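Keeping Chrome and Wire Shelving Clean

Wipe chrome with warm water and a drop of dish soap, then dry it right away. Water left at the joints is where rust starts. For small rust spots, rub with crumpled foil dipped in white vinegar, rinse and dry.

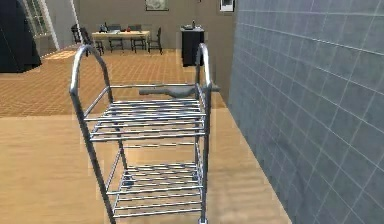
Grease between wires comes off faster with an old toothbrush than a rag. Do the underside too — dust sticks there first. Skip steel wool and bleach.

Every six months, tighten any screws and pull hair out of the casters. Two drops of light oil per wheel is plenty.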